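The Hand and the Claw
Two ways of holding a dinner plate, and the people in Flunditdale who can't agree on which is better

The first thing Paora Gilchrist does when you come through the door is offer you tea, and the second is ask how you picked up the cup. I had no idea, of course. I had just picked it up. He made me put it down and do it again, slowly, and it came out that I use my thumb and two fingers on the handle and let the side of my ring finger rest against the bottom, where I suppose it keeps the thing from tipping. He was delighted by this. He wrote it down!

Gilchrist runs the trials at Wusteda, a small outfit that tests robot hands and grippers for the companies that make them and, more and more, for the companies thinking of buying them. The work used to be mostly boxes. Boxes are easy to like - they have flat sides, they don't mind being squeezed, and a plain gripper with two jaws will move them around all day long. Then people started asking about kitchens, and kitchens are full of plates.

A plate is a rotten thing to hold. It's thin at the rim, heavier toward the middle than it looks, and slick when it's wet, and it has only that one little ring underneath to give you anything to hook onto. Most of us learned to handle one so long ago that we can't explain it. So the question Wusteda took on last January was a fairly humble one: if you have two arms, and one plate, what should you put on the end of each?

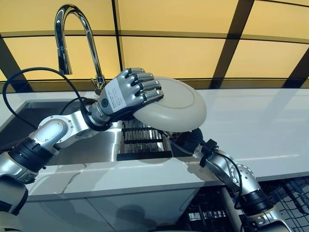
Vaughan Hoani, who writes the control software, came into the project as a gripper man through and through. He'll tell you that a gripper has one job and you always know whether it's doing it. You close it, you read the force, and you go on with your day. A hand with five fingers, to his way of thinking, is five separate chances to be wrong, and he spent a good part of the winter chasing one fault in the finger timing that went away whenever anybody stood close enough to watch it.

Gilchrist leans the other way, though he's gentle about it. He likes how a hand can lie over the top of something and spread the pressure out, and how it can give a little when the other arm shifts. With jaws on both sides, he says, the two arms end up in a tug-of-war, and the plate is what pays for it.

They settled on a routine of 100 lifts for each pairing, then turned each plate over, tilted it, and passed it from one side to the other. They ran gripper with gripper, hand with hand, and finally one of each, which Hoani had resisted because it meant keeping two sets of settings straight. By the end of spring the log ran to 700 lifts, counting the repeats, and he had come around far enough to admit that the mixed pair was the one he'd leave running while he went to get his lunch.

The notes from all this are kept in a fat binder with Cartwright written on the spine, after a supplier they stopped using years ago. Lift 283 has a page all to itself. I asked what had happened and the two of them looked at each other, and then Gilchrist explained that the controller had started closing the gripper before the fingers had finished settling, and that they had bought new plates the same afternoon.

Next comes a controller called Votance, which is supposed to let both arms share a single sense of how hard they're pushing. Hoani has his doubts. He has cleared a month for it anyway, and Gilchrist has been to the thrift store for bowls.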